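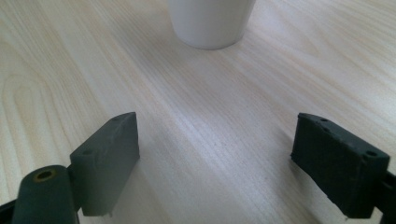
Have you ever wondered how a game remembers where you stopped playing? I used to think the little hero just stood there in the dark, waiting for me to come home from school!

What happens is called saving. A game can't keep a whole world in its pocket, so it writes a list. I make a game called Bollilia with my friend Malte, and our list says things like: you are in the swamp, you have 7 hearts, you own 1,964 coins (lucky you), and the troll is already asleep.
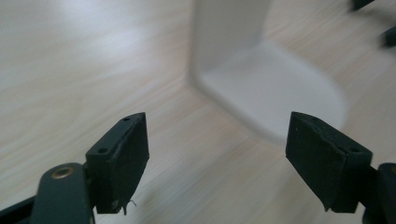
The list doesn't say what the swamp looks like – the trees and the frogs are stored with the game already. When you press "Continue," the game reads the list and puts everything back in its place, a bit like setting up a board game from notes you took last night.

So why do some games have 2 save slots? Well, maybe you share with your sister. Each of you gets your own list, and she can't spend your coins. And please don't switch off while the little save icon is spinning – the game is still writing!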